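Mostano adds open-shelf bookcase and cabinet to its dark wood range

March 29, 2025

Furniture maker Mostano has added a combined bookcase and cabinet to its Divell range for living rooms and studies. The piece has open compartments at different heights, slatted shelves and closed storage at the bottom.
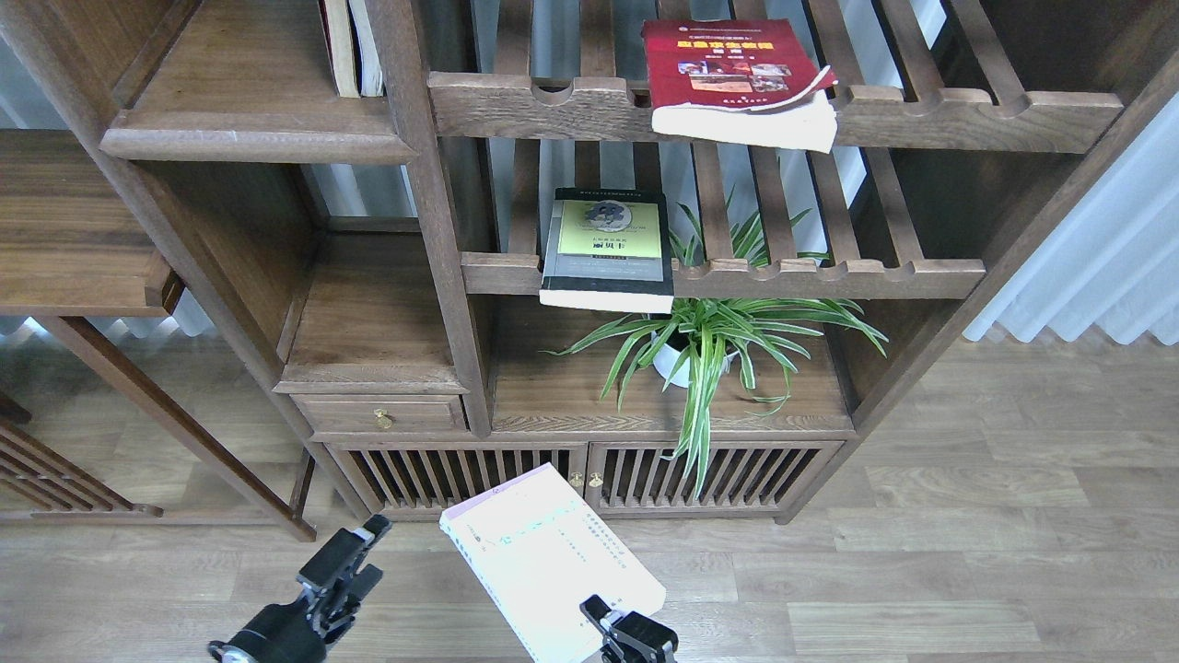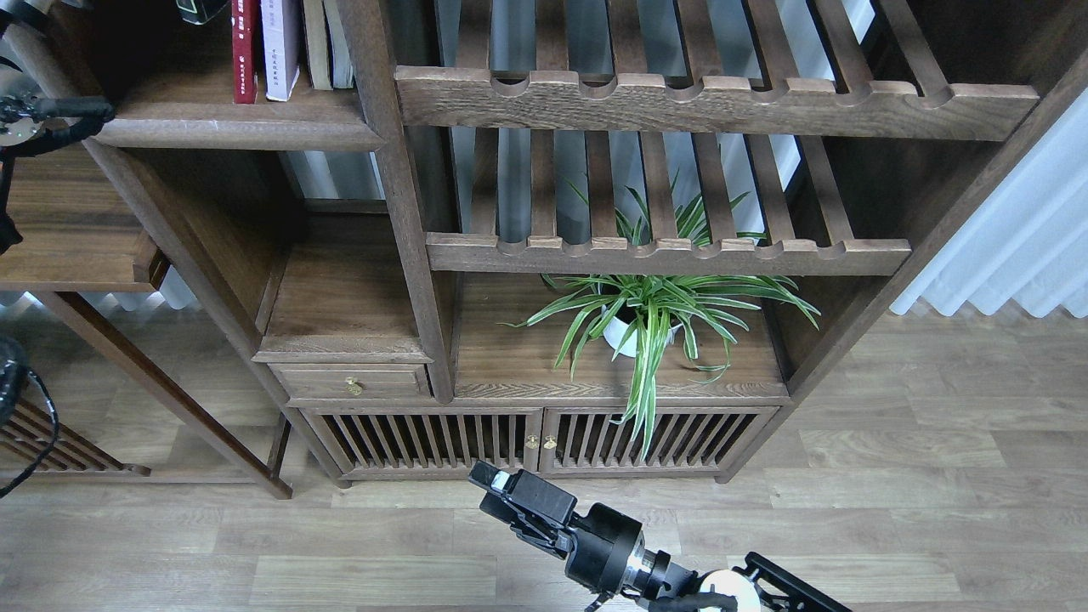
Divell cabinet in dark-stained wood, with slatted shelves and notched front rails.

Shelves and storage

The slatted shelves sit behind thick front rails with rounded notches cut along the top edge. Books can lie flat on the slats or stand upright in the upper left compartment. The small drawer has a round brass knob, and the wide space under the lower slatted shelf is deep enough for a potted plant.

Mostano designed the range after a survey of 700 customers in August. Most said they wanted one piece of furniture that could hold books, plants and papers without a solid back blocking the window behind it.

"People told us they were tired of stacking books on the floor," the company said in a statement. "We kept the shelves open and put the doors low down."

Price and availability

The first run is 2,000 units. The cabinet costs $2,805 and is sold through Furnetti stores and the Peng online shop. Delivery and assembly are included for addresses within 200 miles of a Furnetti store. Orders from farther away are quoted separately.

Matching side shelves will follow in August.

Press contact: Mostano press office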